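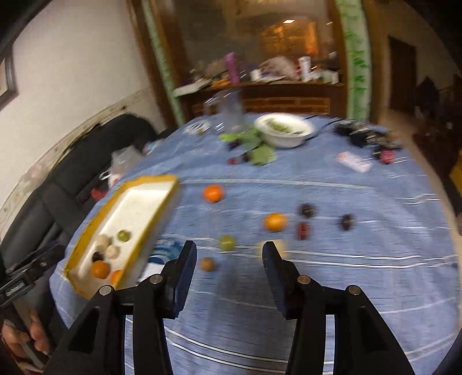
La fruta, siempre a la vista

Lleva 20 años poniendo la misma mesa redonda junto al sofá negro, y cuando habla de ella se le va la tarde. «En Morkville mi madre guardaba la fruta en la despensa, y allí se nos olvidaba», cuenta. «Yo la quiero fuera, sobre el mantel azul, y que cada cual coja lo que le apetezca». ¿Y la bandeja blanca de borde amarillo? «Ay, la bandeja, ¡para mí es media cocina! Ahí voy apartando alguna naranja y lo que se tercie, y lo demás se queda por el mantel hasta la cena, a eso de las 9».

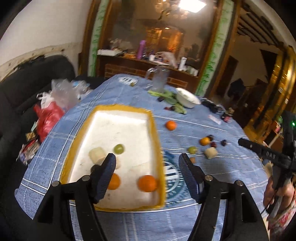 La bandeja, con dos naranjas, y al fondo el bol blanco junto a las hojas verdes.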